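Dryer vent notes, part two
March 31, 2021

The first part of this covered the duct run itself. To recap the numbers: the old dryer sat on an inside wall, the vent ran under the floor to the back of the house, and the total length with the elbows counted was longer than the manual allowed. Drying a normal load of mixed cotton took 60 minutes on the high setting, and thick things came out damp at the seams. I replaced the flexible foil with rigid metal pipe, took out one elbow, and sealed the joints with foil tape. That post got more mail than anything else I have put up, most of it asking why I did not simply move the dryer. The gas line is on the inside wall. That is the whole answer.

This part is about what I did on the laundry side, meaning the settings, the loads and the lint.

The dryer is a Juneo, bought used. It has a moisture sensor, two metal bars mounted below the lint screen, and a timer mode that ignores the sensor. For years I ran everything on the timer. The sensor mode stopped too early, so I assumed the sensor was bad. Before ordering a part I pulled the drum light cover, found the bars by feel, and wiped them with white vinegar on a rag. They had a film on them. Dryer sheets leave it, and so does liquid softener, though more slowly. After the cleaning, sensor mode ran for a believable length of time and stopped with the clothes dry.

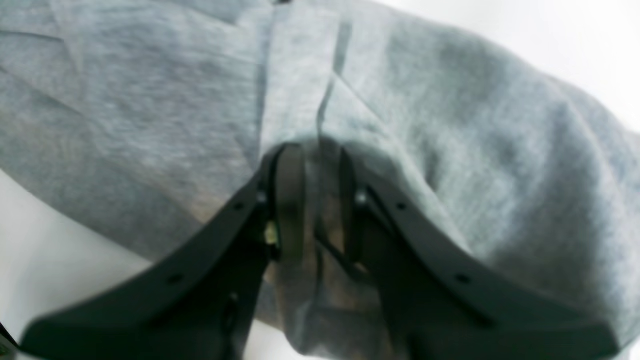
Sensor mode has one weakness left, and it comes from how the bars work. They read conductivity when fabric touches both of them at once, and the control board counts those touches. Thin shirts dry first and tumble freely, so they hit the bars more often than anything heavy does, and the board concludes that the load is finished. Soft gray fabric of the sweatshirt type, the kind that settles into loose folds with a broad mound on one side, is the usual casualty. The outside of the mound gets air and the inside of the folds gets very little. My fix is to sort by thickness before sorting by color, which I resisted for a long time because color sorting is what I was taught. Lights and darks that have been washed many times can share a dryer with no trouble. A thick knit and a dress shirt can't, at least in mine.

Load size matters more than I expected. The manual gives a weight, and I have never weighed laundry and don't intend to start. What I do now is fill the drum to a little under half when the clothes are wet and stop there. A fuller drum tumbles as one lump. You can hear it: a heavy single thud per turn in place of the usual shuffle. If I hear the thud I open the door, pull the lump apart and take a few things out for the next round.

On dryer balls: I tried the wool kind from Cukley for a few months. Drying time did not change by any amount I could separate from ordinary variation. They did reduce static a little in winter. They also migrated into pillowcases and stayed there. I stopped using them in June and have not missed them.

Lint is the part people neglect. The screen gets cleaned after every load, which everyone knows. The cavity below the screen is the bigger problem. I bought a long flexible brush from Sultus for it and the first pass brought up a mat of lint the size of a dinner plate. I now do the cavity every 20 loads, tracked with pencil marks on the wall by the detergent shelf. The outside flap gets checked on the same schedule. If it doesn't lift while the dryer is running, something in the pipe is blocked and no setting will make up for it.

The screen itself should also be washed. Hold it under the faucet. If water pools on the mesh and does not fall through, there is softener residue in it, and hot water with dish soap and an old toothbrush will take it off. Let it dry completely before it goes back in.
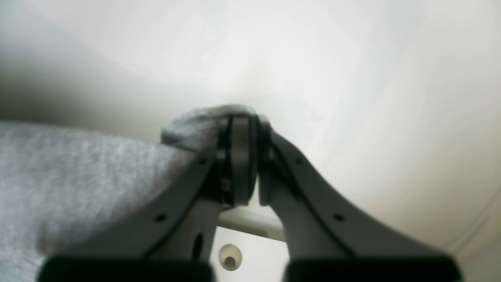

Heat setting is where I changed my mind most recently. I had always used high for anything that wasn't labeled otherwise, on the theory that shorter is cheaper. For woven cotton I still do. Knits are a different construction, loops in place of straight threads, and the loops relax and tighten with heat and motion. A light gray knit held at a single pinch point, the way this one is, puts all of the pull on a small patch of loops. Do that with a garment fresh from the washer, when it is at its heaviest, and the patch can stretch. I scoop knits out with both hands, dry them on medium, and take them out slightly short of dry to finish flat on a rack. Shrinkage since I started has been small enough that I no longer buy a size up.

Cost, for those who asked. The metal pipe and tape came from Pretorius Supply and were the only real expense. The brush was cheap. The vinegar was already in the kitchen. A mixed load in sensor mode now finishes well before the old timer setting would have, and the laundry room no longer fogs its window in cold weather, which tells me the joints are holding.

Still open is the booster fan question. A couple of readers recommended one for long runs. I have read the installation sheets for two models and both want a cleanout hatch near the fan, which in my case would be under the floor next to the water heater. I will measure the gap when the weather is warmer and post the dimensions if it looks possible.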